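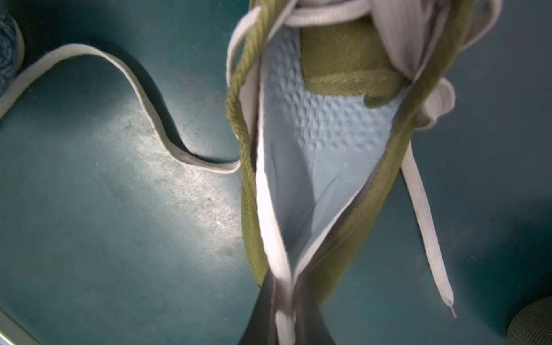 Fire safety checklist, Sokholm store and stock room
Inspection of January 2019, with comments

1. Escape routes
Front door: OK. Opens fully, no key needed from inside.
Rear door: NOT OK. Four cartons from Vilela stood behind it. They were moved during the visit, but the same remark was written in May. Please mark the floor with yellow tape.
Stairs to the upper stock: OK. The third step has a worn edge, to be repaired.

2. Extinguishers
We have 7 units in the building. Six are in date. The one beside the packing table has lost pressure, the needle is in the red. Drarmont must exchange it. I have sent them the serial number, which ends in 548.
Wall signs: OK, except in the corridor, where the sign hangs behind the open door and can not be read.

3. Emergency lights
Tested with the main power off. All came on. The lamp over the stairs became weak before the test was over, so I ask for a new battery.

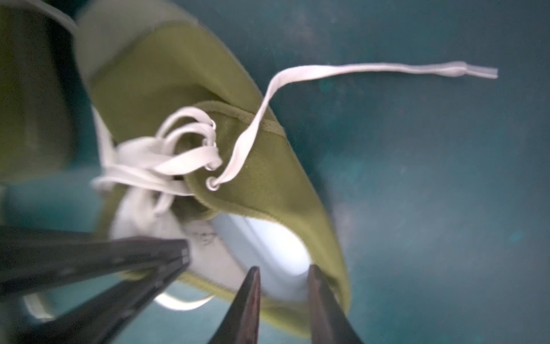

The test button on this same lamp is also stiff and needs a pen to push it. I have noted both things on one repair order.

4. Storage
Distance from stock to ceiling lamps: OK on the ground floor. Upstairs the top boxes are too near to the lamps. Take away one layer.
Empty cardboard: NOT OK. The limit in our insurance is 24 hours inside the building, and the pile was older than that.
Cleaning liquids: OK, metal cabinet closed and labeled.

5. Electrical
Panel door closes, the free space in front is kept. One extension cord is plugged into another one in the office. Remove it the same day.
Heater from Ason, 1000 W: OK, but it must stand farther from the curtain. 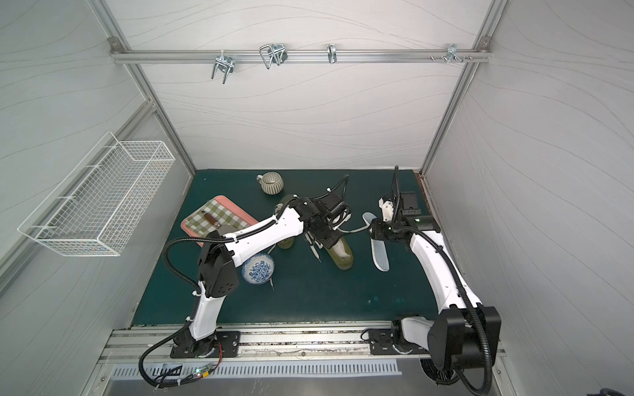
Who may sign the monthly page?
Any employee who has done the short fire course can sign it. The page goes in the red binder at the cash desk.

6. Alarm
Call points: OK, glass is whole.
Siren: heard in all rooms, a little weak in the toilet with the door closed. To be checked again at the next visit.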